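Chapter 7
Caring for Knitwear at Home

In this chapter
How knitted cloth differs from woven cloth
Sorting knits before washing
Lifting, drying and folding
Storing knits between seasons

Key terms: course, wale, gauge, float, felting, blocking

7.1 Why knits need separate handling

A woven shirt is made from two sets of threads that cross at right angles. A knitted sweater is made from loops, each one pulled through the loop below it. When you tug on a woven cloth, the threads have little room to move. When you tug on a knit, the loops change shape, and the whole garment gets longer or wider.

This is why a sweater fits so many bodies and also why it is easily spoiled. A hanger leaves points in the shoulders. A wet sleeve left over the side of a sink can end up longer than the other one. Chapter 6 covered stains and detergents, and most of that advice holds for knits too. What changes is how the garment is held, moved and put away.

Elsie Parsons ran the mending counter at Branby for many years and kept a ledger of the work that came in. In one March she took in 213 garments. Many of the knits had no holes at all. They had been stretched at the neck, the cuffs or the hem.

7.2 Sorting

Sort knits by fiber first, then by weight, then by color. Read the care label before anything else. If the label is missing, treat the garment as wool and wash it in cool water.

Multicolored knits go in their own pile. A striped or patterned sweater may carry navy, red and cream in the same few inches, and the dark yarns can bleed into the light ones. To test, press a damp white cloth on the darkest part of the inside for one minute. If color comes off, wash the garment alone.

Turn patterned knits inside out and look for floats, the strands that run across the back between one color and the next. Long floats catch on rings, buttons and fingernails. Check the cuffs closely.

7.3 Lifting and folding

A dry sweater can be picked up from a bed by the middle for a moment without harm, though it will hang in heavy folds and must be laid flat again before you fold it.
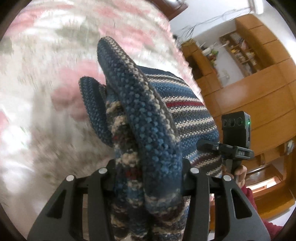 Wet knits are another matter. Water adds a good deal of weight, and all of it pulls on the loops at the point where you are holding. Slide both hands under the garment and carry it like a tray of dishes. Roll it in a towel, press, and unroll it on a flat surface.

To fold a dry sweater, lay it face down and smooth it from the center outward. Bring each side in to the middle with the sleeve lying straight along the back. Then fold the hem up to the shoulders, once for thick knits and twice for thin ones. Put the heaviest pieces at the bottom of the stack.

Activity 7A asks you to fold the same sweater in two ways and compare the creases the next day. You will need one adult-size sweater, a tape measure and a clear shelf.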